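Sacos "compostáveis": a promessa continua melhor do que o saco

A Flaston anunciou em fevereiro que a sua nova gama de sacos para alimentos desaparece "naturalmente" depois de usada. A frase vem impressa na embalagem, em verde, e foi repetida por quase toda a gente que escreveu sobre o assunto. Nós preferimos pedir a ficha técnica. Demorou 22 dias a chegar e tem duas páginas, uma delas com a morada da empresa.
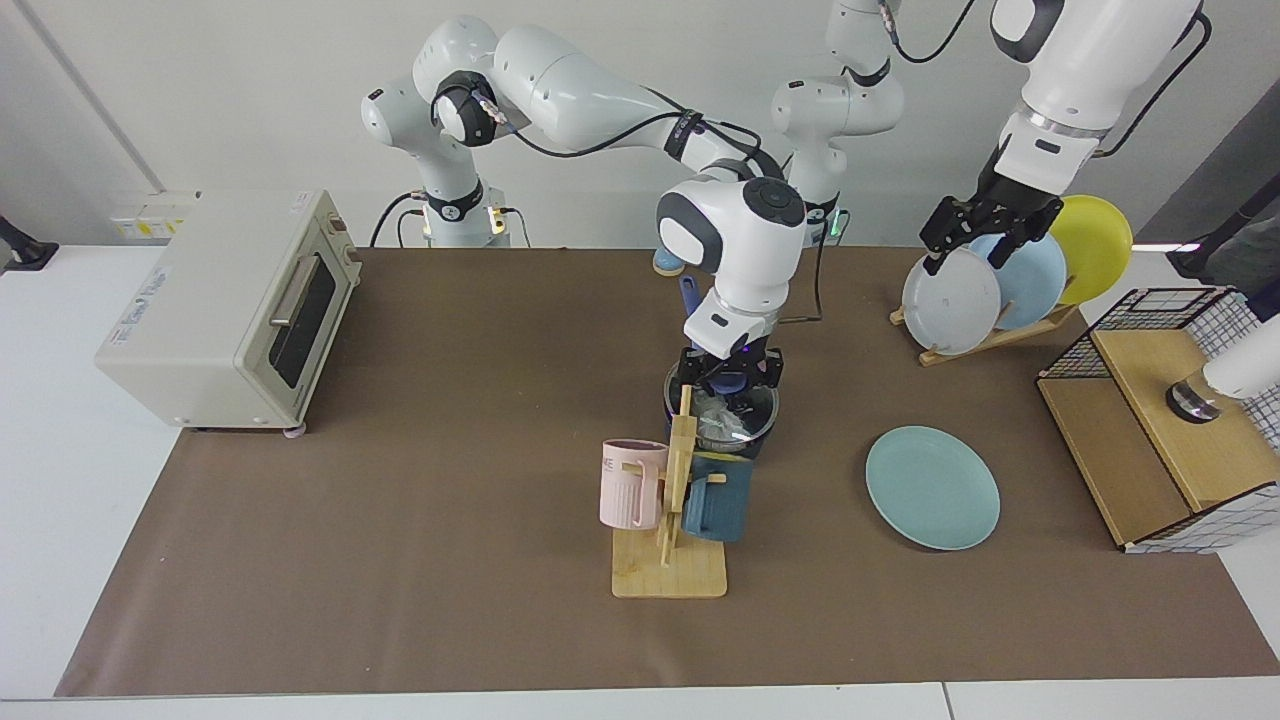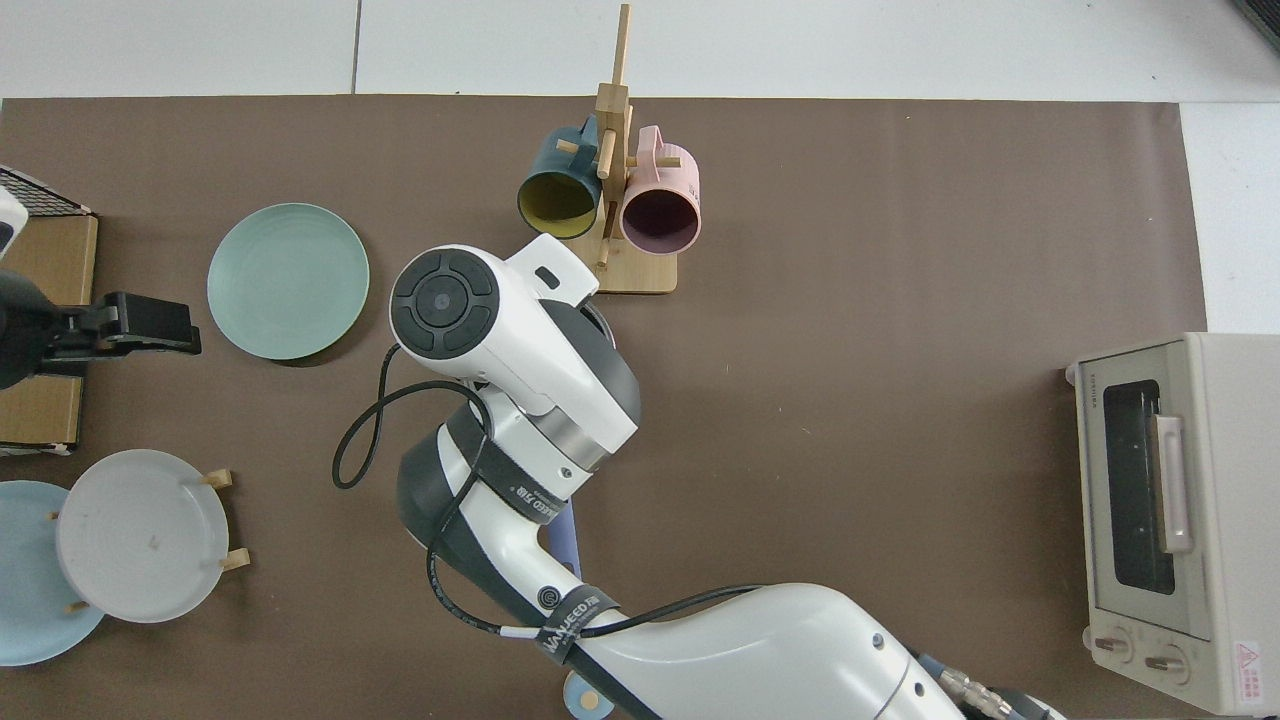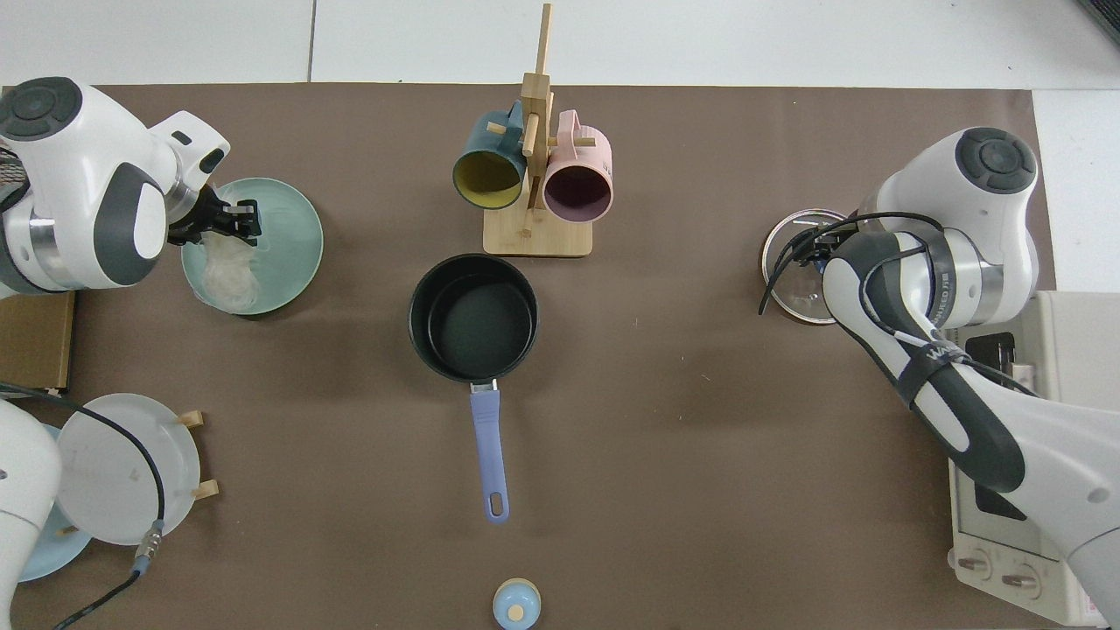
O que a ficha diz é bastante mais modesto. O material degrada-se em compostagem industrial, com temperatura controlada e humidade vigiada. Sobre o monte de folhas ao fundo do quintal, nem uma palavra. Sobre o mar, onde a publicidade gosta tanto de pôr tartarugas, também não. Perguntámos à Flaston quantos dos seus clientes têm acesso a uma unidade industrial que aceite estes sacos. Responderam que "a infraestrutura está em crescimento". Pode ser que esteja. Não nos deram um número.

Magdolna Rácz, que gere a recolha de orgânicos em Breltthorpe, foi mais direta. Na triagem, um saco transparente é um saco transparente, e ninguém à passadeira tem tempo para procurar o símbolo. Vai tudo para o refugo. "Pagam mais pelo saco e nós pagamos para o queimar", resumiu.

E pagam bastante mais. Uma caixa de 50 sacos custa 8 euros na loja da Utus, bem acima do que se pede pelos comuns na prateleira ao lado. Quem compra fá-lo de boa-fé, e é precisamente isso que incomoda: a boa-fé está a ser cobrada à unidade.

Andor Bozsik, leitor desta newsletter e compostor teimoso, enterrou três sacos no seu composto no outono passado. Desenterrou-os na primavera, com terra agarrada e as costuras ainda inteiras. Um ensaio caseiro não prova grande coisa, e a empresa apressou-se a lembrá-lo quando lhe enviámos o relato. Tem razão. Mas também não nos mostrou nenhum ensaio seu feito fora do laboratório.

Há quem defenda que estes produtos abrem caminho e que as centrais virão atrás. A Mnguni, que vende películas do mesmo género a restaurantes, diz ter mais de 700 clientes e usa esse argumento em todas as feiras. Já o ouvimos a propósito das cápsulas de café e dos copos de papel forrados. Ficámos com os copos.

Entretanto, a caixa com tampa que já está no armário continua a servir para guardar meia cebola. Se a sua câmara aceita sacos compostáveis na recolha de orgânicos, escreva-nos a dizer qual e em que condições. Publicaremos a lista na próxima edição, por curta que seja.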